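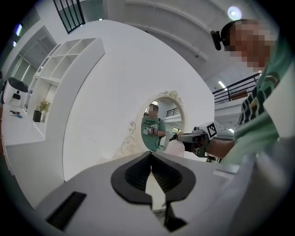 Sedau > Notes > Interviews > Mirrors, glass and the mapping stack

The first thing she said when I sat down was that I should stop writing "SLAM failure" in my notes, because to her it's usually a trust failure. I crossed it out. She has spent the past few years on the tracking software at Moradi, the part that takes video from a wrist camera on a hand-held gripper and works out where that gripper was in the room at every moment. If you've used their Katia pipeline you've used her code, and if you've ever sworn at it in front of a mirror, well, you've also used her code.

I wanted to talk to her about mirrors because we've been fighting with them ourselves. Our own attempts at a mirror filter were, let's say, educational. So I asked what a tracker sees when somebody carries a gripper up to a big round mirror on a wall.

"It sees a hole," she said. "The tracker has no idea there's a surface. It picks up corners and edges in the glass and gives them depth, and the depth is consistent! That's the nasty part. A railing in a mirror moves just like a railing that's in another room behind the wall. The geometry is perfectly happy."

I said that sounded almost fine, and she laughed at me (kindly, I think). A static reflection in a flat mirror really is almost fine, she explained, and for a long time she left those points in. You get a phantom room in the map, the pose comes out okay, and off you go. The trouble starts when the person holding the gripper shows up in there too.

"Now you have a moving arm in front of you and the same arm moving in the mirror, and they agree with each other. Outlier rejection likes agreement. If the person fills enough of the glass, you can get the whole solution dragged off sideways, smooth as anything, and the reprojection error looks great."

Then there are the markers. Katia reads printed fiducial blocks on the grippers to tie one tool to another, and I had always assumed a mirror would produce a second, wrong detection. Turns out I had this backwards. A reflected square pattern is flipped left to right, so a decent dictionary won't accept it as a valid tag. "You mostly get nothing," she said. "Mostly. Two of the patterns in our old set came close enough to each other when flipped that the decoder would take one for the other. So tool A would look in the mirror and announce tool B, a couple of meters inside the wall." She threw out the old set in September and wrote a check that flips every pattern and compares it with all the rest before anything gets printed. It's 27 lines long and she's prouder of it than of anything else in the repo.

We moved on to what Katia does now. She drew it for me on the back of a parking receipt, which I've kept. The tracker runs once with everything in. A second pass then looks for groups of points that sit behind a plane the map already has good evidence for, such as a wall panel, and it marks them as suspect. Suspect points can still vote on rotation but they get no say in translation. I asked why not just delete them.

"I did delete them, for ages. Then we ran Dukley." Dukley is their in-house set of awkward recordings, 660 clips in all, and it's full of bright windows, glossy counters and blank white walls. "You take the mirror away in a white room and you may have nothing left to track. A fancy gilt frame, a bit of scrollwork, that's the best texture on the wall. My filter was throwing out the frame along with the glass."

So the frame stays! Katia now grows the suspect region from the inside out and stops where the depth jumps back to the wall. She says it's slow and she'd like somebody to make it faster. It adds roughly a third to the processing time on a long clip – less if the mirror is only in view for a moment.

I asked about see-through things, seeing as we have the same headaches with those. A translucent bottle in the jaws is a different problem, she said, and a smaller one for her. The bottle moves with the gripper, so a mask over the jaws takes care of most of it. Where it hurts is later on, when someone trains a policy and wants to know how wide the jaws were closed. "That's the perception people. I send them cake."

Before I left I asked what she'd tell a team like ours, starting over on this. She thought for a while and ate most of my fries.

"Log the second pass. Keep the suspect points in the output file with a flag on them, don't just apply the weights and forget. You'll want to color them in and look. I found the flipped tag thing by looking, I'd never have gotten it from a number."

We've added the flag to our own export this week. The viewer still draws suspect points in the same gray as everything else, so that's my next job.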